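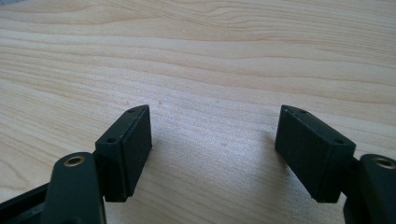
Search this site Go

4.2 Home-built grippers

Kits for hand-held grippers are often said to be within reach of anyone with a shared workshop and a free weekend. We doubt it. The Prislow plans list 64 parts, and Bellini, who had built two earlier versions, needed 21 hours for the pair. The plans leave out how far the pads may lean before the grip goes bad. We checked the opening against a bare table (Figure 3) and could find no rule for it in the Grirar notes either.

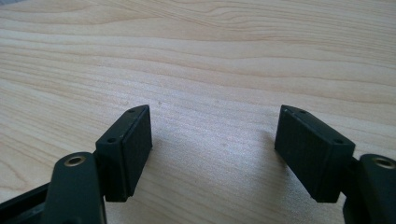 Figure 3. Fingers open over the wooden tabletop. Each arm carries a brass-colored insert near its top.

Print this page | E-mail this article

The claim that such a pair handles kitchen items "like bare hands" (Kirora build log) deserves more care. It rests on 100 trials by the builder alone, with no count of drops. Kongkaew's 244 trials are better kept, but they use one table and one user. A dish with a handle (Figure 4) is also a kind target, and we would not stretch the result to cups or lids.

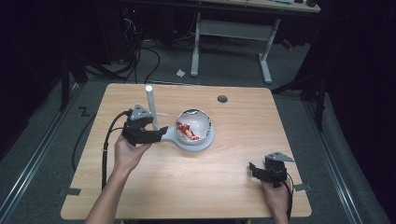

Figure 4. Both grippers in use, the left one with its jaws at the handle of a white dish.

Wear of the pads was not measured in either set.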